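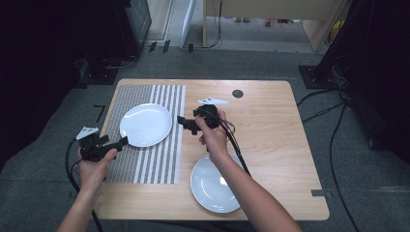

Flilex handheld pair, left one drifting

mokgethi_27
Hello all, hoping for a bit of help with my pair of handheld grippers. I use them for table setting (plates and a striped placemat, nothing fancy) and the left one's position wanders after 43 minutes or so of work. I've wiped the white triangular marker plate and nipped up its screws – still wanders!

Manikandan Varma
Lovely little setup you've got there. I'd look at the cable first. If it hangs in a loop off the table it can tug at the body every time you turn your wrist, so give it some slack and tape it to your sleeve.

drillik
Sorry Manikandan, I don't agree. A tugging cable would show up straight away. Sounds more like the plate mount softening as it warms, and mine did just that until I swapped the 3 mm spacer.

Manikandan Varma
Fair enough, though mine crept in slowly too, so I'd still try the tape before buying parts.

mokgethi_27
Thank you both, you're very kind. Tape this evening, then the spacer if it's no better.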